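Stesstead Laundry Folding Set

Stesstead is a collection of short recordings of everyday clothes being folded on a table. Each recording covers a single garment, from a crumpled start to the finished fold. The set was put together for people who work on cloth handling and want ordinary, worn clothing instead of new samples.

Contents

The current release has 228 recordings of 91 garments. Most garments appear more than once, and each time they start out differently. Garment types are T-shirts, long-sleeved shirts, shorts and hand towels. Socks and anything with a zipper were left out of this release and may be added later.

Every garment has a number that stays the same across the whole set. If a shirt was washed and shrank enough to change its measurements, it kept its number and the new size went into the notes column.

Table layout

The table is white, with plain pale walls at the back and sides. The garment being folded goes between the two arms. Folded clothes are stacked in the far left corner, and the white plastic basket stands in the far right corner. White and very light garments are marked "low contrast" in the index, as their edges can be hard to pick out against the table.
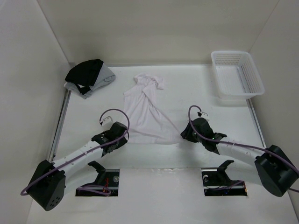 Category: Shirts, light colors

A shirt in this category often starts with one end bunched or twisted and the rest spread out. The near hem is pulled straight between the grippers while the far end is still gathered. Creases in the body of the shirt are common at this stage and are not recorded as faults.

Labels for this category:

stage: one of 4 values (crumpled, edge held, flat, folded)
edge: the edge being held, if any
contrast: low or normal
notes: free text, often blank

A fold is marked "folded" when the sleeves are inside the outline and the stack edge is even to within 3 centimeters. Anything looser stays at "flat".

Known problems

The tint of pale fabrics is not reliable. Some white shirts look slightly pink, so please don't use color to sort them.

Garments from the Verville batch were labeled in February, before the "edge held" stage was added. They go straight from crumpled to flat.

Credits

Labels by Anjana Mridha. Garment list and measurements by Liv Sjögren. Last updated 2 April 2020.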